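Bench notebook – parts bin and red bars
Wednesday, May 21, 2025

Print this page | E-mail this page

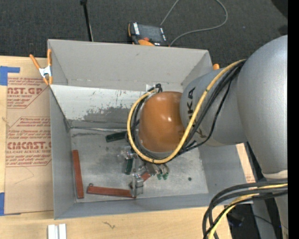 Gray bin on the light tabletop, long bars at lower left.

OK, so I finally got to the bin job that's been on my list for ages, and I want to get it down before I forget the details. We have an order from Ginutex for 1,504 sorted parts and everything has to come out of the gray bins, so it matters what shape the bins are in.

First the wall. The worn panel is whitish now, with dark scratches all over it and a ragged gray area where the surface has rubbed away. I ran a thumbnail over the edge of that spot this morning and it caught a little, not much. Khôi says leave it alone until August, when the new liners from Flolladar are supposed to show up. I would like to at least sand the lip, but fine – I'll leave it!

The floor is scratched metallic gray with darker smudges toward the middle. I thought the smudges were oil and went at them with the Haker cleaner (the blue bottle, not the spray) and got nothing on the rag, so I'm calling them stains and moving on. Same for the dark round spot over on the right. If anybody knows what that is, write it in the margin.

Now the long reddish-brown bars. I don't love how they lie. One ends up along the left wall and the other close to the lower wall, and both of those are a pain to pick up because you can't get in behind them. Things I want to try:

- tip the bin a hair toward the middle with a shim under the left side
- a strip of foam in the corner, cheap stuff, 20 mm
- load the long bars last, on their own

I'm starting with the foam since there's a roll of it under the Phí shelf. The shim makes me nervous with the table being as smooth as it is.

Weight check: 700 g of mixed parts is what I put down as a normal fill. The sheet on the wall says the bin is good for 3,000 g, but I wouldn't go near that with the wall how it is.

Also, whoever moved the bin, please square it up to the table again before the next run – it's sitting a bit rotated and I had it lined up with my tape marks on Monday.

To do: foam, new tape, ask Khôi Ung for the Flolladar order number.

E-mail this page | Print this page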